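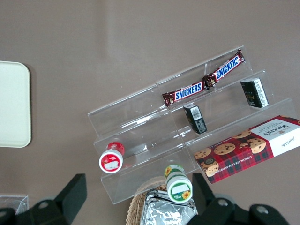 Fig. 1. Wrist camera view, shelf picking station, Sallov demonstration hall.

Handling and Automation, Unit 4
Notes from the demonstration visit to Sallov
Tutor: Regula Kuster

These notes cover the part of the visit that comes up in the written assignment. If you missed the coach, read them together with the Unit 3 handout on grippers. Visit date: Oct 20, 2020.

1. What the station is for

Sallov builds picking cells for small shops and parcel stores. The demonstration cell takes mixed goods from a stepped stand and puts them where the order asks for them. The hall has a stock of more than 500 different items to draw on, and the operators change the selection between runs.

2. The goods

In Fig. 1 the stand is clear acrylic with three steps. A Snickers package lies on the top step, there are two small black boxes on the middle one, and the bottom step has a box of Walkers chocolate chip shortbread and a small cylindrical container with a red lid. A similar container with a green-and-white lid is just below the stand.

For picking, sort them by how they behave when squeezed:

Stiff boxes – flat sides, easy to hold square. Watch for boxes that stick out past the step, as the shortbread does.
Cylinders – fine when upright. On their side they can roll, so the fingers should close across the round body.
Wrappers and foil – soft, and the outline changes with every grasp. The foil package at the basket is of this kind.

3. The camera

The camera is at the wrist, so it moves with the arm and both fingers stay in its view. This helps with the last few centimetres of an approach. The cost is that the fingers hide part of the work, and one item can hide another. Look at how the green-lidded container covers part of the wicker basket.

Two points from the question session:

Clear plastic is hard for many depth sensors. Light passes through it or bounces off it, and the measured surface may be missing or in the wrong place. In Fig. 1 the table shows through the steps and the edges give white highlights. Sallov stores the shape of the stand in advance and does not try to measure it each time.

Print is read at whatever angle it turns up. The Walkers name is upside down to the camera. The software was trained on turned labels – Van Damme supplied that part.

4. The gripper

Two fingers, black, with bolted parts. We were told that a finger change takes 4 minutes and that grip force is set for each class of goods. The opening has to clear the item and leave room for the fingers beside its neighbours, which matters more on a narrow step than on an open table.

5. Timing

The operators gave 19 seconds as the usual time for one pick, including the move back to the start position. Use this figure in the assignment. Do not use the one in the Ududness brochure, which is for a suction cell and a different layout.

6. Assignment

Write up one item from Fig. 1. State where you would grasp it, from which direction the gripper should come in, and what could go wrong. Add a sketch with the finger positions marked. Then work out how long an order of 30 picks would take and say what you have left out of the sum.

Two pages at most, sketch included. Hand in through Clultusent before the December break. Late work needs a note from me first.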